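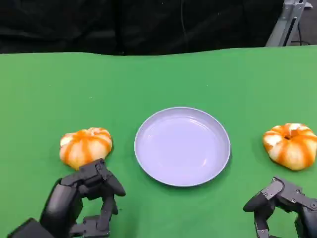

Ruba Karaki

About us > Our school > Who we are

Reading time: 3 min

Clitia is a small school for people who want to cook and bake for a living. We teach in two kitchens on the upper floor of the old Roteck building, above the tile shop, and our office is at the end of the corridor on the left side. If the street door is locked, please ring the bell with the blue sticker. The other bell belongs to the tile shop and they are tired of us.

I started the school after many years of working in hotel kitchens, first in cold dishes, then in bread and pastry. In those kitchens I met a lot of young people who could work very fast but had never been told why a dough must rest, or how to read a delivery note. I was the same at their age. My first chef answered every question with "because I say it", and I promised myself that I would answer differently. It took me longer than I planned to have a place where I could keep this promise.

Our main course takes 3 terms. The first term is for basic work: knives, weights, cleaning, stocks, simple doughs. In the second term the students choose between the hot kitchen and the bakery, although everybody continues to attend one lesson of the other subject each week. The third term is spent partly with us and partly at a workplace. Most of the bakery students go to Allico, which supplies bread to small hotels, and most of the kitchen students go to the staff restaurant at Phillips, on the other side of the canal. Both places have taken our students from the first year, and both of them send us a written report about each student, which we read together with the student and not behind the back.
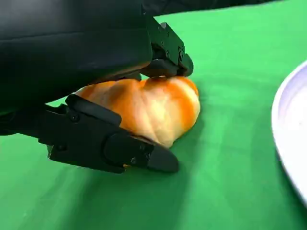

A glazed bread roll on green cloth.

We are often asked about soft rolls, so I will write something about them. Every bakery student makes them in the first month and again in the last month, with the same recipe. Milk, flour, a little sugar, butter, yeast, salt, egg for the top. There is no place to hide in such a recipe. If the shaping is weak, the roll spreads to the side. If the glaze is put on too thick, it runs down and burns under the edge. We keep the notes from the first month in a folder, and the students can compare them with the last batch – some of them laugh, and some ask to take the page home.

Our groups are small. The larger kitchen has enough ovens for one group at a time, and we do not put two groups into it even when the waiting list is long. In total, 191 people have finished the main course. Many of them work in bakeries and canteens in this city, a few have opened their own places, and several found during the course that they prefer to cook at home only. We consider this also a good result, and we have told them so.

Lessons are given in English, but for most of us in the house it is a second or third language, me included. Please do not stay away because of your grammar. In the first weeks the teachers use a word list with 70 kitchen words, and you get it on paper before the first lesson. You will need to understand safety instructions, and we check this in a short talk before you register. The talk is friendly and there is tea.

The school is owned by me and my brother, who does the accounts and does not wish to be on this page. We do not belong to a chain. The fee pays for the ingredients, the teachers, the rent and the repair of the big mixer, which is older than most of our students. You can pay it term by term.

New groups begin in March and in the autumn. If you want to see the kitchens first, come on a Wednesday after 4 p.m., when the evening group is preparing and someone has time to show you the rooms. You do not need an appointment, but please wear closed shoes – we cannot let you into the kitchen in sandals.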